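# Chapter 5: Reading a Place Before You Travel

Many students of tourism believe that a trip begins at the station or at the airport. In this chapter we will take another view. A trip begins when the visitor first forms an idea of the place, and this idea decides later what he or she will notice there and what will be missed.

Let us take the hill town of Levham as our case. It has 2136 inhabitants, two guesthouses and one road which is closed in December. The older guidebooks give it three lines. They mention the salt market and the steep streets, and they advise the reader to continue to Dikdale before dark. For many years the visitors did exactly so. They stayed for some three hours, and they went home with the opinion that Levham is a place for passing through. 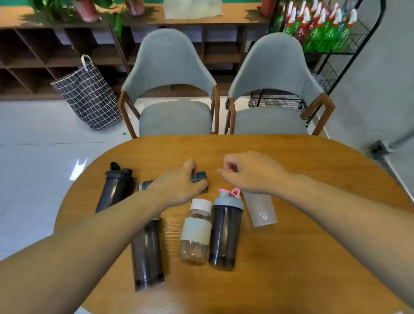 Hanna Zhuravel remarked that she had read these same three lines before her first visit, and that she needed two more visits until she could forget them. On the third one she stayed five nights and walked the old salt path to Flisimier, of which the guidebooks say nothing at all.

Her experience brings us to the main term of this chapter, the *expected place*. By this we mean the sum of all what a traveler has read, heard and imagined before the arrival. The expected place can be richer than the real one, or poorer, and both cases make difficulties for the people who receive guests.

In Section 5.2 we will compare the expected place with the diary which Talha Kazmi kept during his stay in Fedoruk. Before you continue, write down what you already expect from a small town in the hills. Keep this page, you will need it for the exercise in Section 5.3.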